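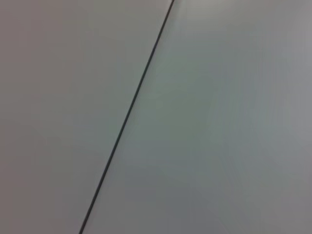 The credit was wrong for as long as I was on the show and I only found out when a booker read it back to me over the phone, Zerrin Tatlı told us. Guest co-host, one week. She had sat in that chair most of a season. Asked whether she had tried to get it fixed, she said yes, twice, through the web form, and then through her agent, and then she gave up and put the right dates on her own résumé.

Figure 2. Thin dark line between two pale gray areas.

4.2 Hosting credits and how they go wrong

Her case is the common one in our material. Actors' credits mostly come out of the end titles and somebody types them in. Hosting credits don't. On a daily show the titles run long on Fridays and short or not at all the rest of the week, and stand-ins are often thanked on air and never listed. So the database has to get them from somewhere else. Press releases, fan entries, the presenter's own office.

We took 600 rows from the Self section of Allex, all daytime talk and entertainment news, and compared each to the production sheets that Zaruvico let us look at. Only rows where a sheet existed for the same broadcast. That skews things toward shows that kept their paperwork, see Limitations. Rows were coded for role word (host, co-host, guest co-host, correspondent, guest), for first and last year, and for whether the person was listed at all under that title.

200 of the rows disagreed with the sheet on at least one of those points. A third, then. Higher than we expected going in, though Vratislav Jireš had guessed worse. Most of the disagreements were over the role word. Years came second. Missing altogether was rare but those are the ones people were angry about.

Role words. The trouble is that shows change what they call people and don't go back. Wadness used "guest co-host" for anyone filling the second chair, including people who filled it every Monday for months. Then a new producer came in, and the same job became "contributing host". In Allex both labels sit side by side on the same person's page as if they were two jobs. A reader who dosen't know the show would think she had been promoted. Or demoted, depending on which is listed on top.

The opposite happens also. Mamo had a host, a host's holiday replacement, and a red carpet reporter who introduced the weekend edition. All listed as "Host". The sheets are clear on who was what. The page isn't, and when we asked the editors at Allex they said the submission had come in with one word for everybody and it had passed.

"New co-host" is a label we had not planned for. It shows up in listings as a role, frozen there from the week of the announcement. Nobody is a new co-host for four seasons. We folded it into co-host for the counts but kept the original string in the data file, because Yeshi Woldemariam thinks (and the rest of us came round to it) that it shows where the row came from. A sheet would never say "new". A press release would.

Years. Ranges get built from the first episode entered and the last episode entered, with everything between filled in. Fine for a sitcom. Bad for someone who did a week in one spring and a week much later, and who now appears to have worked there all along. Archive clips make it worse. If a clip reel gets coded as Self and not as Archive Footage the end year jumps forward. We found people still "on" shows they had left, on the strength of an anniversary special. One presenter's end year fell after the show itself had gone off the air, a rerun package presumably, we couldn't trace it.

Missing. Harder to count by our method, as a row has to exist to be sampled. What we did was go the other way for Wadness only, from the July sheets to the listing. Fill-in hosts from the summer break are where the holes are. Regulars are all there. Wondimu Hadgu did this part by hand and notes that spelling accounts for several apparent gaps, the person being in the database under another version of the name with a page of their own and one credit on it. We merged those where the sheet and the page agreed on a birthplace or a second credit and left the rest alone.

4.3 What presenters do about it

Interviews with 11 presenters, all by phone or video, all having at least one disputed row. Length varied a lot. Some of them were between tapings and had to drop off and call back.

Most had noticed the error themselves. Usually while checking something else, a colleague's page for instance. Few had sent a correction, fewer still had seen it go through. The complaint we heard most was about proof. Allex asks for an on-screen credit or a link, and the on-screen credit is exactly what a fill-in doesn't get. A call sheet is not accepted since it isn't public. A photo from the set isn't either.

Ayane Noguchi had hers corrected in a day, by contrast. The show had posted a clip with her title in the description and she sent the link. She also said she would not have bothered if a convention had not printed her bio straight off the page, wrong title and all, on the badge and in the program.

Do the errors cost anyone work? We can't say from this. Presenters beleive so, bookers we spoke to informally say they look at the reel first. Both can be true, a listing might matter before the reel gets opened and not after. Pay was mentioned in a few interviews, the idea being that a co-host rate is argued from past co-host credits. No one gave us a contract to look at and we didn't ask for one.

Some had stopped caring. For them the listing was a thing fans used. One said she liked the wrong version better, it made her look busier.

4.4 Limitations

Zaruvico's sheets were treated as correct throughout. They're not always. Jireš found a pair of broadcasts where the sheet had the planned co-host and the recording had somebody else in the chair, flu or travel, and nobody had updated the paper. We corrected those rows by the recording. Recordings weren't available for most of the sample so there will be more like it that we missed.

Coding of role words was done by two of us separately and then talked through. The hard calls were nearly all between correspondent and co-host on the weekend editions, where a person may do a piece from outside and then sit down for the last segment. We went with the label for the longer part of the show. Segment times were on the sheets for Mamo, and for Wadness we had to take the running order and estimate.

English-language shows only. The Allex pages were saved before coding began and some have been edited since, so a reader checking a row against the live page may find something different. The saved copies are with the data file.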